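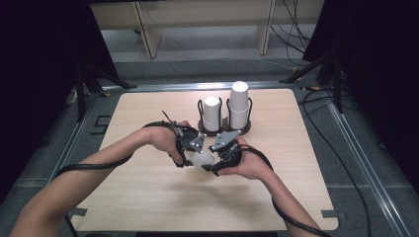
Four concerts would be plenty for a first season, one longtime listener told Sulel by mail, as long as the music started on time and the last bus could still be caught.

PLOMPORT, Oct 21, 2018. Sulel, the Plomport chamber music group, will open its first full concert season at Kubiak Hall this January. The season has four programs, each played once, and begins with the first public performance of *Trultolari*, a new work for strings, clarinet and percussion that the group commissioned last year.

All four concerts start at 7 p.m. and end before 9:15 p.m., intermission included. Kubiak Hall seats 436 people. Seating is reserved on the main floor and open in the balcony.

## About the new work

*Trultolari* runs almost 40 minutes and is played without a break. It is written in short sections that pass a single melody from one player to the next, beginning with the viola and ending with the clarinet. The percussion part uses hand drums, a vibraphone and a set of tuned bells. The group read through an early version in private last spring and asked for changes to the ending, which is now longer and quieter than in the first draft.

The second half of the opening concert will be a string quintet from the standard repertoire, to be announced with the full program notes.

## The rest of the season

The second program is for strings alone. It pairs two quartets written a century apart and includes a short set of folk dances arranged by members of the group. The third brings in a guest wind quintet for an evening of serenades and divertimentos. The fourth is a request program, with pieces chosen by season subscribers from a printed ballot mailed with their tickets. Ballots can be returned by mail or dropped off in the lobby at any of the first three concerts.

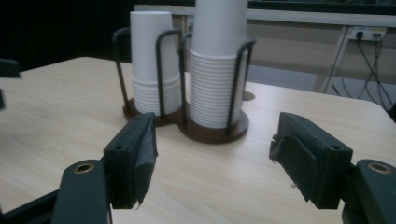
Photo: Sulel

Sulel has played in Plomport in one form or another for several years, mostly in church halls, school auditoriums and the reading room of the public library. Those concerts were free and unticketed, and more than once people had to be turned away at the door. The group looked at three halls before signing with Kubiak, and picked it for its sound, its step-free entrance and its piano, which was rebuilt two summers ago.

The library concerts will go on. Two are planned for the coming year, both in the afternoon and both free.

## Open rehearsals

The final rehearsal before each concert will be open to the public at no charge. Visitors may come and go between pieces and should use the side entrance on the parking lot side of the building. School groups are welcome but are asked to let the box office know ahead of time. Up to 60 places at each open rehearsal are held for students and their teachers. Places not claimed by noon the day before go to the general public.

## Tickets

Season subscriptions go on sale first, followed by single tickets two weeks later. A subscription covers all four concerts and keeps the same seat throughout. Single tickets for the opening concert are limited to six per order. Students with a valid ID pay half price in the balcony. Subscribers who cannot use a ticket may return it to the box office up to one hour before the concert for credit.

Tickets are sold at the Kubiak Hall box office, open weekday afternoons and for two hours before each concert. Orders are also taken by phone and by mail. Hearing-assistance headsets are free at the coat check. Large-print programs are available from any usher.

## Press information

Review tickets, program notes and a short recorded excerpt from *Trultolari* are available to members of the press on request. Interviews with the players can be arranged during rehearsal week. Please send requests to the Sulel press desk, care of Kubiak Hall, Plomport.

\# \# \#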